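Cleaning cloth

A cleaning cloth is a piece of textile used for wiping, dusting, drying or polishing household surfaces and objects. It is normally square or rectangular and small enough to be held in one hand when folded. In everyday British usage the same article can be named duster, dishcloth, floor cloth or simply cloth, depending on its task and the room where it is kept. The tea towel, which serves mainly for drying crockery, is usually treated as a separate article.

Materials

The oldest cleaning cloths were rags, that is, parts of worn clothing or bed linen which were cut up when they could no longer be mended. Cotton and linen rags are still in wide use, as they absorb water well and can be boiled. Cloths woven specially for cleaning may have an open structure, like the common knitted dishcloth, or a raised surface, like the soft yellow duster.

In the last decades of the twentieth century the microfibre cloth became common. It is made of very fine synthetic threads, in most cases polyester together with polyamide. The threads are split during manufacture, and this gives them a large surface that holds dust and grease. Non-woven cloths of viscose form a third group. They are cheap and are often sold in rolls, but they wear out sooner.

Colour

In many workplaces the colour of the cloth shows where it may be used. A frequent arrangement in Britain keeps red for toilets, blue for general areas, green for kitchens and yellow for wash basins or isolation rooms. The arrangement is not the same everywhere, and a cleaner who changes employer has to learn it again. In homes the colour has generally no fixed meaning. Pale shades such as pink are popular there, although they show stains earlier than the dark ones.

Folding

Training books for cleaners recommend to fold the cloth in half and then in half again. In this way eight clean faces are obtained, counting both sides, and the cloth is turned to a new face when the one in use is dirty. A bunched cloth touches the surface only with its ridges, so it leaves streaks on glass and on light table tops. It is however quicker to pick up, and for a spilled drink most people do not fold at all.

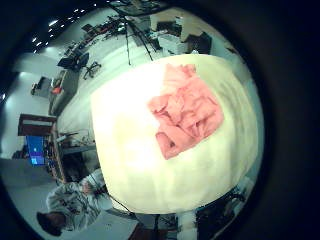
The Gukbridge household survey, published on 13 July 2019, asked 1,265 persons about their habits with cloths. Of these, 942 answered that they leave the cloth lying on the table or worktop after wiping, and the remainder hang it up or put it directly in the wash. The survey did not ask whether the cloth was folded.

Washing and storage

A damp cloth should be spread or hung so that air reaches both sides, as a cloth left in a heap dries slowly and begins to smell. Cotton cloths can be washed at 60 degrees or higher. Microfibre is washed without fabric softener, which covers the threads and reduces their ability to absorb. It is also better kept apart from cotton in the machine, because it collects the lint.

See also

Duster
Dishcloth
Tea towel
Chamois leather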